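Search posts, people, tags
Search
Hülya Gezer
Tue 1 August

1/ ok hand build thread bc three people asked and I keep answering in DMs. project is called Zallia, it's a robot hand plus a handheld gripper that's meant to teach it things. shared workshop, evenings, no budget to speak of

2/ where we left off: fingers curl, thumb doesn't always. thumb tendon was routed round the wrong side of the pulley since forever. my fault. Doğukan found it with a phone torch in one minute flat and has been unbearable

3/ rerouted, re-tensioned, new grub screw. thumb now goes all the way across. still clicks on the way back and I don't love the click

4/ cable strain relief: zip tie. yes. just a zip tie. the proper clamp is drawn up and sitting in the print queue behind somebody's planter

5/ for those asking re colour, blue and lavender is what was left on the shelf. ran out of the blue partway thru so no two fingers match

6/ markers. we had a flat one taped to the back of the wrist and lost tracking every time it rolled. so now it's a cube on top. tracker is way happier, and if one face turns away there's usually another one it can read

7/ cube has to be WHITE btw with a decent margin around each pattern. first try was black filament with the stickers right to the edge and the tracker saw nothing. an entire Sunday

8/ objects. started on coffee mugs like everybody does and chipped two. Ayten said use toys so now it's toys. soft stuff forgives you. you can be way off on force and all that happens is a zebra gets squashed

9/ zebra is the hard one weirdly. stripes and legs. fingers close on a leg and call it a grasp. the purple spotty one is the easy one, just clamp anywhere

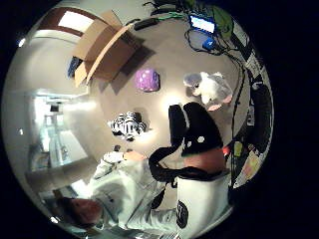
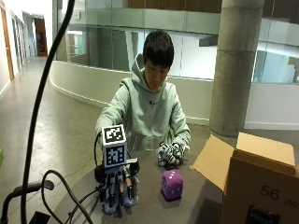 Zallia Hand Group / Skereck Shared Workshop

10/ handheld side, quick version. fisheye lens so it gets half the room at once. everything round the rim comes out bent, you stop noticing. well I have. Bülent says it makes him seasick

11/ frame rate was the fight last month. logger kept dropping frames whenever the disk got busy. moved writes to a second thread with a 200 frame buffer and the drops went away. Should of done that in the first place

12/ sync between the gripper and the fixed camera is still by hand. we clap. it works ok. if you've got a cheap hardware trigger that doesn't need a custom board PLEASE reply

13/ tally so far, the bit the nerds want: 2,759 clips logged, 600 of those thrown out. mostly bad sync, a few where the lens got smudged and I didnt notice till after

14/ servo stuff. old ones were cooking on long holds. swapped to a slightly bigger size, had to file the palm out to fit. ugly in there now. don't ask for a picture of the inside of the palm

15/ also put a current limit in firmware so a stalled finger gives up after a bit instead of sitting there buzzing. Serpil wrote that part, it's 21 lines and it's the best code in the whole repo

16/ someone asked why not just buy a hand. have you seen what they cost. also I like doing it?? there's that

17/ cardboard box is next. want it to put a toy in the box and let go. letting go is the bad part, the fur catches on the fingertip joints and the toy comes back out with the hand. trying heat shrink over the joints, or maybe a slice of bike tube

18/ tried heat shrink on the index only, between posts 9 and 17 lol. less snagging, but it's stiffer and the curl is short by a fair bit. bike tube tomorrow then

19/ things I'd do diffrent: label both ends of every cable. draw the wrist bracket before the fingers. buy double the bearings. not let Doğukan name the branches

20/ files: fingers and cube are up in the group folder under Avcı, which is just the name of the old version, never renamed it. palm isn't up because of the filing, see 14. will redraw it when I'm back from Jokholm

21/ to the person who asked about left handed, mirror the STLs but NOT the pulley. pulley stays as is. if you mirror it the groove ends up on the wrong face and the tendon walks off

22/ aiming to have it doing the box thing by open night in October. if the thumb still clicks I'm turning the music up

23/ kettle's on, answering replies after. Bülent if you're reading this you've still got the small hex keys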